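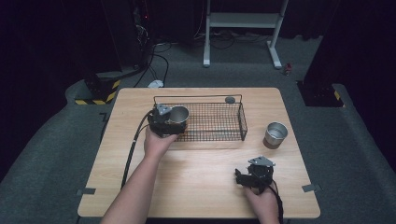 Cups-into-basket station, handheld grippers, Latero open day

What should I expect at the Latero open day, and is it worth it for a school group?
Asked by Margarida Seixas, Wednesday, September 6, 2023

I run an after-school tech club and I'm thinking of taking the kids to the next open day at Latero in Milville. I went by myself in July to check it out but only had time for one station, the one with the table, the wire basket and the metal cups. You hold a black gripper in each hand and use them to move the cups. I did it for a few minutes and then had to leave to catch my bus, so I never got to ask anyone anything.

My questions are: do they show a robot doing the same job later on, or is it only people with the handheld grippers? Is the room always that dark? Two of my kids don't like dark rooms. And do we have to book? The web page says "groups welcome" and nothing else. We would be driving 72 miles each way so I'd like to know before I ask parents for gas money.

Siobhán Conneely
Went in July too, with my brother and his two kids (9 and 13).

Yes, there is a robot part. It's in the second hall and it runs at 11 and again at 2. They put out a basket and cups much like the ones at the handheld station, and two arms do the loading. The person giving the talk said they had 3,000 recordings of people doing small table jobs and that the arms learn from those. She was good with questions. My nephew asked what happens when the arm drops a cup and she had it run again so he could see. It missed the first time and got it the second.

On the handheld station, tell your group that the cables come off the grippers and hang down over the edge of the table. The younger one kept pulling his arms in too far and the cable got in his way. Stand square to the table and keep your elbows out. Pick up a cup by the side and tip it a little before you lower it into the basket, otherwise it catches on the edge. There's a handle on the basket too and he hit that more than once.

The room was dark around the edges when we were there, but I could see the table and the cups fine. The second hall is bright. If the two kids would rather skip the first room, they can go straight through to the other one, we saw people doing that. There is black and yellow striping at the bottom of the pillars and the floor has a raised part, so have them watch their feet. There are cables on the floor behind the table as well. Ours were told to stay on the near side.

Parking was free. The lunch place next door closes at 1:30.

Guerreiro
you have to book if its more than 10. call them dont email, I emailed twice and got nothing. they cap the whole day at 300 people and the last one filled up

Flallow_82
I'd skip it for anyone under 8. The grippers were too big for my daughter's hands and she was bored by the talk. Older kids will like it. Bring a sweater.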